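桌面之下：一家旧办公家具翻新厂的日常

特雷尔伍德（Trellwood）的厂房在城北一条断头路的尽头，门口没有招牌，只有一块写着卸货时间的铁皮。 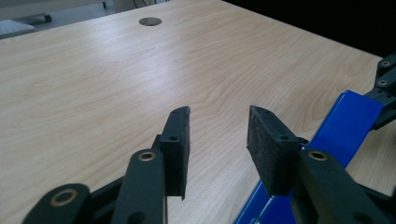 早上六点半，第一辆货车倒进院子。车上是从一家搬迁的保险公司拉回来的办公桌，桌腿已经拆下，用旧毛毯裹着，桌面竖着码在一侧。司机把单子递给梅雷亚娜·皮尔斯（Mereana Pearce），她不看单子，先用手电筒照桌面的边。

“边坏了，这张桌子就很难救。”她说，“中间有划痕、有杯印，都还有办法。”

皮尔斯在这里做了7年验收。在她之前，这个岗位其实不存在，货到了就往里搬，搬进去才发现有一半不能用。现在每张桌面进门都要贴一张纸条，绿色的直接清洁，黄色的进木工间，红色的拆料。三种颜色的比例每批都不一样。政府机关淘汰的家具往往很旧，但用得仔细；创业公司的家具新，可是搬过太多次，螺丝孔都松了。

办公家具的更换周期这些年越来越短。公司换地方，换装修，换老板，都可能换掉整层楼的桌子。拆下来的东西去向大致有几种：员工领走一点，二手商挑走一点，剩下的进粉碎机或者填埋场。特雷尔伍德的生意就建立在剩下的那部分上。厂里现在一个月处理将近300张桌子，旺季在春天，从三月开始，因为很多写字楼的租约在那前后到期。

创办人甘加达兰·凯马尔（Gangadharan Kaimal）原来做办公室搬迁。他说自己当年最头疼的是客户临走时指着一屋子桌椅说“这些不要了”。搬家公司按车收费，处理费另算，客户不愿意出，房东也不愿意留。他租了一间仓库先放着，放满了，只好想办法卖。

“一开始完全不懂，拿抹布擦一擦就卖。”凯马尔说，“有个做会计的客人买了四张，过了一星期退回来三张，说写字的时候桌子会晃。”

他后来请来了木工阿尔达兰·马哈茂迪（Ardalan Mahmoudi）。马哈茂迪以前做橱柜，对办公桌这种东西原本看不上，觉得没有手艺可言。木工间在厂房西侧，靠墙一排夹具，地上画着黄线，黄线以内不准放手机。他修桌子的顺序是固定的：先看受潮，再看封边，再看孔位，最后才看表面。

受潮最麻烦。刨花板吸了水会鼓起来，鼓起来之后就再也压不回去。常见的位置是放饮水机的那一侧，还有窗台下面。马哈茂迪会用指关节敲，声音发闷的地方用铅笔圈出来。圈子如果靠近边缘，可以把桌面裁短，做成小一号的桌子；圈子如果在中间，这块板就只能拆成小料，做抽屉底或者搁板。

封边是第二件事。旧封边条用热风枪加热以后慢慢揭下来，揭得太快会带走表层。清掉残胶，再上新的。新旧颜色很难完全一致，厂里存了93种封边条，按颜色深浅插在墙上的木格子里，其中用得最多的是几种浅枫木色和浅橡木色。过去二十年的办公室偏爱这类颜色，据凯马尔的说法，原因是深色桌面显灰尘，保洁人员抱怨得厉害。

孔位的问题要有趣一些。一张用过的桌子上会有走线孔、显示器支架的孔、隔板的螺丝孔，还有一些说不出用途的孔。不同年代打孔的习惯不一样。早些年的桌子，走线孔又大又靠边，因为要穿过粗笨的显示器插头；后来孔变小了，再后来有些桌子干脆不开孔，改在后沿留一条缝。马哈茂迪保留原来的走线孔，只换掉断裂的盖圈。小孔用木塞填平，打磨，再补色。

“有人要求把走线孔也堵上，我一般劝他别堵。”他说，“堵得再好，从侧面看还是有个圆印子。留着还能穿线。”

盖圈换下来不扔，尺寸合适的洗干净再用。洗盖圈、洗滑轨、洗桌脚调节螺丝，这些零碎活由富塞尼·贾姆菲（Fuseini Gyamfi）负责。他的工作台边上有6个塑料桶，分别装不同规格的五金件。他最在意调节脚。桌子会不会晃，多半看这个。一张桌子四个脚里只要有一个螺纹滑丝，客人坐下来写两个字就能感觉到。他配脚的时候会把桌架放在一块校平过的钢板上，用塞尺量缝隙，再一点一点拧。

桌架比桌面好处理。钢管架子只要没有变形，除锈、喷粉之后和新的差别不大。麻烦在于不同厂家的架子互不通用，横梁的长度、螺丝的间距都不一样。厂里收得最多的是博兹库尔特（Bozkurt）和波科夫（Pokov）两个牌子的架子。贾姆菲给它们做了一套转接片，可以让一家的架子配另一家的桌面。转接片是拿报废的文件柜侧板切出来的，边角磨圆，免得刮到膝盖。

升降桌是近几年才多起来的。特雷尔伍德收升降桌比较谨慎，电机和控制盒坏了很难找到配件，有的厂家已经停产。凯马尔的做法是同型号攒够几张才拆，好的电机凑到一起，凑不成的就把桌面取下来配固定架子。他不给电动部分做长期保修，销售单上写得很清楚。

负责销售的是米莱娜·卢曼兰（Mylene Lumanlan）。客户里最稳定的是学校、小型诊所和补习班，其次是刚开始租办公室的小公司。她接电话时通常先问两件事：房间多大，门多宽。第二个问题是吃过亏之后加上的。有一次送一张会议桌去一家叫弗卢里耶（Flurier）的裁缝培训班，到了楼下才知道楼梯拐角过不去，只好原车拉回来，锯成两半，加了连接件再送一趟。

“他们后来说分成两张更好用，平时一张裁布，一张放熨斗。”卢曼兰说。

价格方面，翻新桌大致是同规格新桌的四成到一半。她不太愿意用环保来推销。客户问起，她会说明哪些部件是旧的，哪些是新的，其余让对方自己判断。真正让人犹豫的往往是颜色。一次要十几张，旧桌子很难做到完全一样，她会把色差小的排在一起，差得远的放到另一个房间。也有客户当场改主意，说混着摆也可以。

自己家里或小办公室的旧桌子能不能修，马哈茂迪给了几条简单的看法。表面的杯印可以先用温水和中性清洁剂试，不要一上来就用溶剂。封边翘起一小截，可以垫一张烘焙纸，用低温熨斗压一压，原来的热熔胶多半还能粘住。板边已经鼓胀的，不必再花钱。桌子晃，先把四个脚调一遍，再把所有螺丝松开半圈，放平后重新拧紧，很多桌子就稳了。螺丝孔松的，用木签蘸白胶塞进去，干透后再上螺丝，一定要等干透，最好放一夜。

下午四点以后木工间停机，开始扫地和吸尘。锯末装袋，带胶的和不带胶的分开，不带胶的有一家养马场定期来取。皮尔斯在门口核对第二天的到货单，上面有一家牙科诊所的前台、两组屏风和一批不知道尺寸的桌面。她给对方打了个电话，请他们量一下再装车。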